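Lumen Community Help
Home > Kids and Play > Toys, Repair and Storage

Mixed-up shape blocks: how do I sort, clean and store them without losing my mind?

Posted by Kimutai Temba
Jul 14, 2026

My sister moved to Toltosska and left me, as a parting gift, every plastic shape block her kids ever owned. They came in a pillowcase. I have a two-year-old, so I said thank you, and I believe she was on the highway before I'd finished saying it.

I tipped the pillowcase out and counted 87 blocks. (I know the number because I stepped on one that night and wanted to know how many more to expect.) At least two different sets are in there. One is a Julto sorting box, the kind with a lid with holes in it. The other I can't identify, and its stars are a hair too big for the Julto star hole. My daughter has figured out that if you hit a star with a shoe, it goes in. It doesn't come out.

What I'd like to know:

How do I tell the sets apart when the colors are nearly the same?

What's the right way to clean them? A lot of them have ridges down the sides, and there is something in the ridges. I've decided not to find out what.

How do I store them so that I'm not picking them out of the couch until she leaves for college? I bought a nice canvas bin. She likes the bin. She wears it.

Also, the cylinders roll. I live in an old house with a kitchen floor that slopes toward the stove, and I've pulled cylinders out from under there with a yardstick more times than I want to write down. If anyone has a fix for that which isn't a new floor, I'm listening.

I don't want to throw them all out and buy new. Partly that's thrift, partly my sister will ask.

3 replies

gravel_and_toast
Marked helpful by 4 people

Dishwasher. Top rack, in one of those mesh laundry bags, no heated dry. Did ours that way for years. One yellow one went a bit banana-shaped but he was the only casualty and my son liked him better afterward.

Storage: shoebox. Kid can't wear a shoebox. Well, she can, on the feet, but it slows her down.

No idea about telling the sets apart. Why do you need to? She's two. Take the lid off the sorting box and let her throw them in.

Lavanya Warrier
Marked helpful by 31 people

I ran the toy shelf at a playgroup for a long time and have inherited more pillowcases than I can tell you about. The answer above is fine if you're tired, and I've been that tired. But you've got an oversized star problem, and letting it ride means a cracked lid by the end of July, so I'd put in one evening and be done with it.

A word on the dishwasher first. Some plastic blocks take it and some don't, and you can't tell by looking. If the block is hollow, and plenty are, water gets in through a seam and stays there, and then you have a maraca with mold in it. Shake each block next to your ear. If it sloshes after a wash, it goes in the trash, no matter what your sister says. I hand wash everything now. It's dull but I put the radio on.

The evening goes like this.

Step one. Wash.

Fill the sink with warm water and dish soap and let the blocks sit while you eat dinner. For the ridges, get an old toothbrush and brush along the grooves, never across them. Across just pushes the stuff from one groove to the next and gives it a tour. If the gunk is old applesauce (it's usually old applesauce), a spoonful of baking soda on the brush will shift it. Rinse, then leave them on a towel overnight. Ridged sides hold water longer than smooth ones, so don't trust a block that feels dry on top.

Step two. Test fit, and be ruthless.

Sit down with the Julto lid and try every block in its hole. Use two fingers and no shoe. If it drops through, it's Julto, or close enough that the difference is between it and its conscience. If it hangs up, it's from the other set and goes in a second pile. Don't bother comparing colors under the lamp. Toy red is toy red, and you'll be there until midnight holding two cubes up to the bulb like a jeweler.

The stars deserve a second try. Turn them a point at a time before you give up, because molding isn't perfect and a star that sticks one way around will sometimes go through another. If yours still stick, please don't sand them. I sanded one once. It came out looking like a starfish with regrets, the dust got everywhere, and the edges were rougher than when I started. It's simpler to let the big ones be a plain heap of blocks with no box. Children are very relaxed about this. They will stack them and knock them down and never ask where the lid is.

Step three. Sort by shape, on something flat.

Everybody starts by sorting into color piles, me included. It looks lovely and tells you nothing, because the same shape turns up in more than one color and one color covers all sorts of shapes. You end up with a blue pile holding a cube and a triangle and no idea whether you're short a cube. Go by shape and you'll see the gaps right away: star with star, cylinder with cylinder, and whoever has no partner stands by itself looking awkward.

Use a big board and not the floor, the carpet or the bed. I like pale wood with no pattern on it. Maple is ideal, and a large cutting board will do if that's what you've got. Bright plastic stands out on it and you won't miss a piece. Spread them out near the top and keep the lower half clear, so there's somewhere for the finished groups to go. Stand the cylinders on their flat ends the second they come out of the bag. This is the whole secret of cylinders.
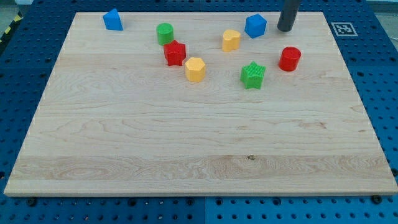 Step four. Split the pile.

Now that they're grouped, put most of them away. I mean it. No two-year-old has ever needed 87 blocks out at once, and no adult has ever needed it less. Pull one or two of each shape for the everyday set, mix the colors, and put the rest on a high shelf in something with a lid that clicks. Swap them every few weeks. She'll greet the old ones as if you'd been shopping, and you can take the credit.

If you want a good starter handful, I'd go with cube, cylinder, triangle, star, heart and hexagon. Star and heart are the crowd favorites. The hexagon is the one that causes shouting, as it's close enough to round that they all try the cylinder hole first. That's useful shouting, though, and it stops on its own.

Step five. Storage for the everyday set.

Low, wide and heavier than she is inclined to lift. I use a plain wooden drawer pulled out of a dead dresser. Deep bins are bad because a small child can only get to the bottom by emptying the top onto your foot, or by climbing in. Your daughter found a third method, which I respect.

Tape a paper outline of each shape to the bottom if you like that sort of thing. I did it once and was very proud, and the children peeled the tape off and ate some of it.

About the sloping floor: a rimmed baking sheet. Blocks go on the sheet, sheet goes on the floor, cylinders roll as far as the rim and think it over. If you'd like the stove gap gone for good, any hardware store will sell you a length of foam pipe insulation. I got mine at Živković, cut it with kitchen scissors and shoved it under the front edge of the fridge, where our gap was. Under a stove I'd be more careful. Keep foam away from anything that gets hot and use a wooden strip across the floor a little way out in front, one you can lift away when you cook.

One last thing, and I'd ask you to do this one even if you skip the rest. Check the small pieces against a toilet paper tube. If a block fits inside the tube, it's too small for a child who still puts things in her mouth. Mixed lots are where the little ones hide, and the set you can't identify may have been meant for older kids.

plumbob77
Marked helpful by 2 people

Seconding the baking sheet. We use a big one with a dent in it, and all the cylinders go and sit in the dent.

For the stars already stuck in the lid hole — don't pull. Put the lid in the freezer for an hour, then push from the underside with the handle of a wooden spoon. Worked on ours, no promises on yours. Ours was a square though.

Comments on Lavanya Warrier's reply

Kimutai Temba: Did the wash and the test fit last night. It was applesauce. The stars are all from the mystery set, every last one, so the star hole has presumably never been used for its intended purpose in this household. One sloshed. I held a brief service.

Lavanya Warrier: Sorry for your loss. Did the tube test go all right?

Kimutai Temba: Two failed. Little hexagons, both in the high cupboard now with the batteries and the good scissors. Baking sheet is in service and so far nothing has gone under the stove except a spoon, which was on purpose.

gravel_and_toast: still say shoebox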